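4. Where the Clean Laundry Waits

Figure 1 comes from one of the bedrooms in our Tullance sample as we turn from the kitchen to the rooms where people sleep.
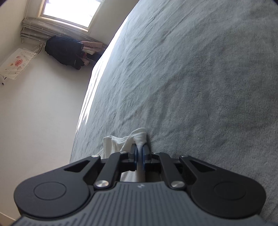 Figure 1. A bedroom with a pale grey blanket on the bed, a radiator under the window, and dark clothing and pink rolled items piled beside the radiator.

We had not planned to write a whole section on laundry. When Johanna Sutter and Tarek Qudah drew up the first interview guide, the wash was a single line near the bottom of the second page, tucked in between mending and the ironing board, and we expected people to give it a sentence or two and move along. Instead they kept coming back to it. Of the 226 households that took part, 93 brought up unfinished laundry before we had asked a thing about it, usually while showing us to a chair or moving a stack of something so that we could sit down.

What they wanted to talk about was the stretch of time between the end of washing and the moment a shirt or a towel is back in its drawer. We came to call this the waiting stage, borrowing the phrase from a retired bus driver in Matubbar who told us that her sheets "do more waiting than I ever did at the depot." The waiting stage can last an hour or it can last most of a month. In many homes it has a place of its own, and family members could name that place without stopping to think: the chair, the end of the bed, the top stair, the warm corner.

Warm corners deserve a few words. Older homes in both towns were heated room by room, and people who grew up in them learned early that a garment left near a heater would be pleasant to put on in the morning. Several of the people we spoke with still keep a small pile there for that purpose, even in the summer, when the heat has been off for months. One father in Tullance told Kalkidan Wubshet that he knew perfectly well it made no difference in warm weather, and that he would go on doing it all the same, as his mother had (she was in the next room at the time, and called out that she had never done any such thing!).

Beds play a different part. They are the largest flat surface most people own, and they were by far the favorite spot for sorting and folding. They also come with a deadline, and many of those we met used it on purpose. If the wash is spread over the blanket, it has to be dealt with before anyone can lie down. Others admitted, with a good deal of laughter, that the whole heap simply moves to the floor at bedtime and back onto the bed at breakfast. Ruairi McIver, who carried out most of the Matubbar visits, noted in his field diary that couples seldom agreed on how often this happened in their own home.

We also found real differences in what gets folded at all. Towels and sheets nearly always were. Socks and underwear often were not, and small white things such as handkerchiefs and dishcloths fell somewhere in the middle. Rolling has its loyal followers too, mostly among people who had lived in shared or crowded rooms at some point, and it was a habit they were eager to pass on. A grandmother in Tullance rolled everything she owned apart from her church clothes, and would not let Sizwe Mathebula leave until he had learned to do a pillowcase properly.

It would be easy to read these piles as a sign that people are short of time, and earlier writing on housework has often done so. Time did matter to our households, and those with small children or two jobs said so plainly. Yet some of the longest waits we recorded were in the homes of retired people living alone, who had room in their days and said they liked to have the next few outfits where they could see them. A pile of clean clothes, for them, was a kind of open wardrobe.

Storage tells part of the story, and we take it up in Section 5, where the closets and dressers of the two towns are compared.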